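From: Mohammed-Awal Issahaku
To: Mendbridge members list
Date: 18/07/2021
Subject: Re: [mendbridge] Boards for the gears and pegs table

Dear all, and Wubshet especially,

Thank you for such a thoughtful message, and my apologies for taking the best part of the week to answer it. We have had my mother-in-law staying and the spare room is also the room with the computer in it, so you can imagine.

Wubshet wrote:

> I had a go at the gears and pegs table on Tuesday and enjoyed it very
> much, but I did wonder if we are making it too hard for newcomers.
> The chap next to me spent ages turning a peg round in his fingers
> because he had no idea where it was meant to live. Could we put more
> marks on the board? Or give people a tray to put the parts in first?
> Also, is it always going to be blue on white? My eyes are fine with
> it, I only ask because Pludberg's old set was all one grey and I
> couldn't tell a peg from a hole by the end of the evening.
>
> Happy to help with cutting or sanding if you need hands.
>
> W.

Taking the easy one first: yes, blue on white is staying. I did try a few other colours at home, on a dull afternoon with the lamp off, and the blue was the one I could find straight away every time. I remember Pludberg's grey set very well and I think we all lost a bit of eyesight to it. The black table helps too, as you can always see where the board stops, and the slightly rough surface means a dropped peg doesn't skitter off quite so far.

As for the marks, I go back and forth. My own feeling is that an outline should tell you roughly where to look and how big a thing to look for, and then leave you to get on with it. So there is one large thin circle, some small ones, and the little oval, and I have kept the lines fine on purpose. If we start writing names beside them it becomes a labelling exercise, and half the pleasure of the evening goes. But I do take your point about the chap with the peg, and I hate to think of him sitting there too polite to ask.

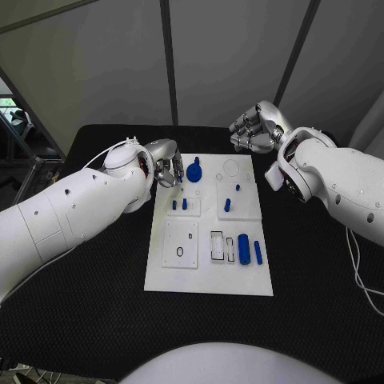 What I would suggest is a card, kept beside the board and turned face down, with the outlines drawn on it and the parts sketched in. Anyone who is stuck can turn it over and anyone who isn't can leave it be. I could do the drawing myself and Trorel could run off 16 copies when they do the newsletter, so that we have plenty when some inevitably go home in people's coat pockets.

I am less keen on a tray, I must say. The small white plates already do that job for the pegs, and they hold them upright, so you can get your fingertips round one without chasing it across the table. I would sooner make another plate or two than bring in a tray, which would need somewhere to sit, and we are always short of elbow room as it is. The gear with the little knob on top doesn't need a holder at all in my view. The knob was the best idea anybody had all spring (it wasn't mine, sadly) and it makes such a difference to those of us with stiff hands.

Please do come and sand things, Wubshet! I have a couple of plates with rough edges that I have been putting off, and I can bring paper in both coarse and fine, though the 600 is nearly used up, so if anyone has a spare sheet I would be very glad of it. I shall be there a good half hour before we open the doors, and there will be tea.

One last thing for everybody: when you pack up, please put the pegs back in their plate with the shorter one beside the taller one, and keep the pair together. I spent a whole evening hunting for a short peg last month and found it in the biscuit tin.

Warmest wishes to all, and do write back if you think I have got the card idea wrong,

Mohammed-Awal

--
Mendbridge members list
To leave the list, reply with "leave" as the subject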